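Elle m'avait prévenue au téléphone : « Venez, mais ne mettez pas de noir, ça peluche. » J'arrive donc en beige chez Cokadside, un petit atelier qui récupère les emballages des autres pour en refaire des emballages. On me sert un café, on pousse trois cartons, et la patronne (elle préfère que je taise son nom, très bien !) attaque tout de suite.

« Les gens jettent le plastique transparent parce qu'il est froissé. Mais froissé, ça cale très bien ! Une feuille un peu raide, vous la pliez, elle se tient, et vous la glissez autour d'une théière. » Avant, elle travaillait aux expéditions chez Ostermann, 27 ans de quais et de palettes. Elle en garde une vraie passion pour la mousse. 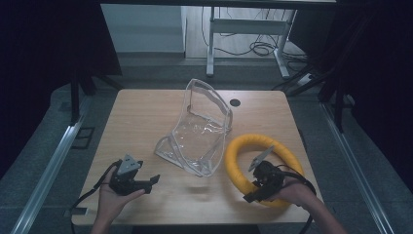 La mousse, parlons-en, parce qu'elle peut en parler longtemps. « Le jaune, c'est mon préféré, je le retrouve toujours au fond du bac. En anneau, on pose un bol dedans et il ne bouge plus. » Je lui demande si les clients ne préfèrent pas du neuf. Elle rit. « Au début, si. Le magasin Nikgate m'a renvoyé 2 colis, vexé comme tout. Maintenant ils m'en redemandent ! »

L'an dernier, l'atelier a fait partir 3 934 colis, avec presque 4 tonnes de matière récupérée. Et la casse ? « Un saladier, en avril. Je m'en veux encore. »

Je repars avec un vase emballé par ses soins, direction Brustum en train. Je l'ai déballé le soir sur mon lit, intact, et j'ai gardé la mousse, évidemment.

Contact | © Cokadside | Haut de page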